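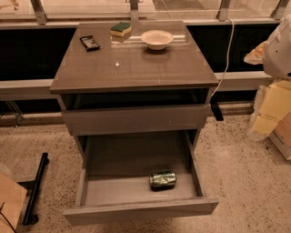 A bedside cabinet with its bottom drawer open during a teaching session at Taven's workshop in Britville.

I spent most of a morning in April trying to teach a robot to tidy a nightstand, and I can report that my shoulders still hurt.

The robot belongs to Taven, a small outfit that moved into the old Valentini shoe building last year. They want a home helper that can put things away, and the way they're getting there is pretty simple to explain. A person steers the robot by remote control, does the chore, and the whole thing gets recorded. Then somebody does it again. And again. So far they've saved nearly 3,000 of these runs, and 214 of them are for the same gray cabinet I was working on.

Horácio Fonseca, who runs the sessions, handed me the controls and pulled up the view from the head camera. You look almost straight down at the floor, which takes some getting used to (I leaned forward the whole time, like that was going to help). On top of the cabinet I had a sponge, a white bowl and a little black thing I took for a chocolate bar. A crushed green can was lying in the bottom drawer. My job was to get the can out of there and shut the drawer.

The shiny top threw me off more than I expected! It picks up light from the window, and I kept reading the bright spots as something I had to steer around. Fonseca says new people do that all the time. He also told me to slow down – twice.

My best try took 100 seconds. The regular operators do it in 60, and they chat while they're at it. I dropped the can on two of my runs and closed the drawer on it once, and I figured those would go straight in the trash. They keep a few of them, though. Fonseca told me the software can use a run where the person messes up and then fixes it, as long as the fix is a clean one. Mine were so-so.

The recordings go into a training program the team calls Drekus, and after that the robot gets a turn with no one at the controls. I didn't get to see that part. The next test is planned for later in the spring, with the sponge and the bowl added to the chore list.

Taven is looking for more people from town to come in and drive for a couple of hours at a time. You don't need any experience, and gamers are welcome, but Fonseca said his steadiest pair of hands so far belongs to a retired dental hygienist. I'm going back next month to try to beat my time.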